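Count the doors, then tell me the success rate

A robot that opens one cupboard door 127 times has told us a good deal about that cupboard door. I think we should say so more plainly when we write up results, and I think the way most of us report door opening at present hides it.

I spent part of last June reading the Trunwood report, in which Maj-Britt Haugen and her group taught an arm to open kitchen cabinets from human demonstrations. They collected 200 demonstrations across 16 kitchens and trained a single policy on them. Then they tested it in 2 kitchens it had never been shown. The headline number was lower than the one in the Dubey paper, which used a single test kitchen built in the lab, and I have heard people say that Trunwood is therefore the weaker method. I don't agree. The two numbers measure different things.

Consider what the wrist camera has to work with. A white door under bright light gives the policy very little: smooth, flat, faint grey shading and not much else. The handle is the only part that helps, and a brushed steel bar carries a highlight that moves when the arm moves. The gripper also throws its own shadow on the panel. In a fixed lab kitchen, with fixed lamps, that shadow falls in the same place each time, and a network can learn to use it as a distance gauge. Take the arm to a house with a window on the other side and the gauge is gone.

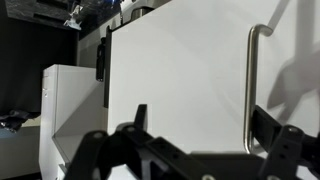
What I would like reported

First, the number of separate doors and handles, given in the same sentence as the success rate. Attempts are cheap. Doors are not, because someone has to find a kitchen and carry the arm into it, and the temptation is to make up the difference with repeats.

Second, what counted as a success. Haugen's group required the door to swing past a marked angle without a person touching anything. Others count a finger behind the bar as a grasp and a grasp as an opening. A curved bar handle is forgiving when you hook it and much less so when you pull, particularly if the finger is pressing on the metal from the side.

Third, whether the kitchen was tidied. Worktops have wrappers and tins on them, and bags get left beside units. If all of it was cleared away before testing, that belongs in the method section.

Herman Chong put the opposite case to me at Stukville. Repeats on one door, he said, are how you find out whether a controller is any good, and if you change the door every time you can't tell a bad policy from a stiff hinge. He is right about controllers. I would still want the repeats in their own table, with the unseen kitchens in another, and the second table quoted in the abstract.

The Rondden benchmark could settle this by asking for both columns on its entry form. At the moment it asks for one percentage.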